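Folding notes, part 4

The club has the two-arm unit until the end of November, so we have moved everything else off the calendar. Yaroslav wants the line follower back on the bench by Monday and he is probably not going to get it.

For anyone who missed the last post: our project is laundry folding from demonstrations. One of us drives both arms by hand, the joint positions and camera streams get logged, and the policy is trained on the result. The competition entry is filed under the name Bekness, which was the only name on the list that fit on the form.

We now have 818 usable episodes. Usable means the cameras stayed in sync for the full episode and the operator did not bump the emergency stop with an elbow. The first batch was all towels on a flat table. A towel is close to a solved problem for us. You find two corners, lift, bring them to the other two, and repeat. Athletic clothing on a sofa is harder for two reasons. The surface gives when a fingertip presses into it, and mesh fabric slides over itself once the grip is off by a few millimeters.

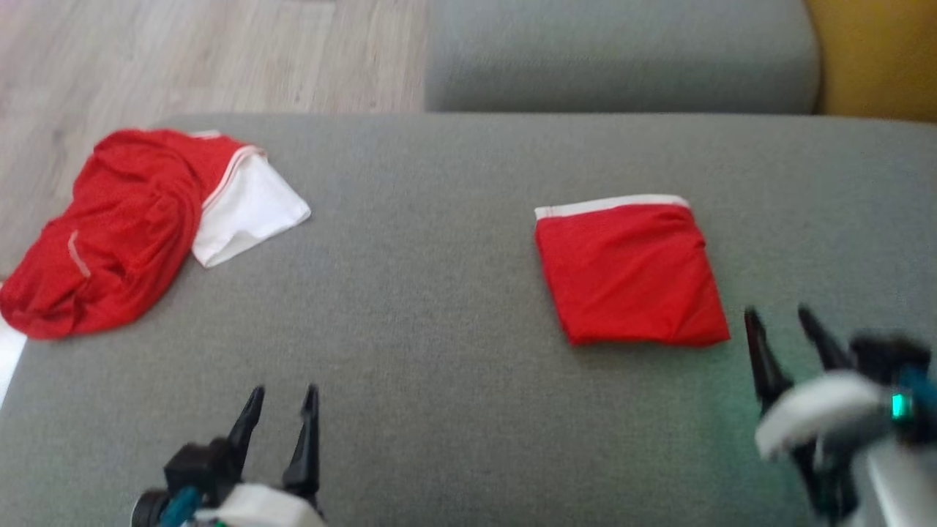

Hanna rewrote the grasp timing over the weekend. The old version closed both grippers at the same moment, which looks tidy in the logs and works badly on cloth. One side almost always has slack and the other has none, so the tight side pulls the garment straight before the loose side has hold of anything. Her version closes the left, waits 80 milliseconds, checks the motor current, and then closes the right. If the current reads low it opens and tries again. Two retries, then it gives up and flags the episode.

Waistbands help. They are stiffer than the rest of the garment and they hold a line, so the policy seems to lean on them for orientation. I have not tested this properly. The test would be to train on clothing without a contrasting band and see how far the score drops, and we do not have the hours.

Training is set to 3,000 steps per run for now. Past that the loss keeps going down and the folds get worse — the usual sign that it is memorizing our operators, one of whom has a habit of pausing before every lift. The pauses are being trimmed with a script. It is a crude script. It drops any stretch where neither arm moves, and it has already eaten a few frames we wanted.

Still open: the left wrist calibration drifts after a long session, and the fold order is hard-coded for shorts. Sleeves are next if the wrist holds up.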